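# What do you all keep your cutlery in when there's no drawer?

**skasier_kitchen** · 08/10/2020

We moved into a small flat with a lovely big wooden table and, would you believe it, not one kitchen drawer.
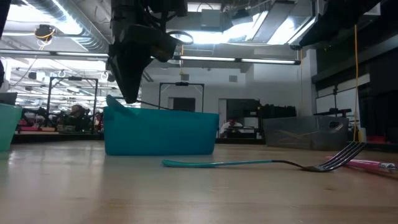 So for now everything lives on the table top, and I'm getting a bit fed up with it. I've got a few plastic tubs and a see-through grey basket, and I do like the turquoise one because it goes with the fork handles (silly, I know!). The trouble is that forks end up lying about next to the tub and never in it. Would you lay them flat or stand them up? The shelf I'd like to use is only 27 cm deep.

---

**Welel**

Oh, I do sympathise, we had two years of this! Lay them flat if the tub is long enough, and measure your longest fork first, as those long plastic handles take up more room than you'd think. I put a folded tea towel in the bottom of mine, which stops the rattling and comes out for a wash. Low tubs are much easier to live with when you're setting the table in a hurry, and you can carry the whole lot over in one go. Keep the basket for bigger things like ladles and the whisk.

---

**nwosu85**

stand them up, handles down. takes no space

---

**Woven**

Handles up for me, please, I've had a tine under the fingernail and wouldn't wish it on anyone. Whichever way you go, do let everything dry properly before it goes in. I was lazy about that last December and had a nasty little puddle at the bottom of the tub.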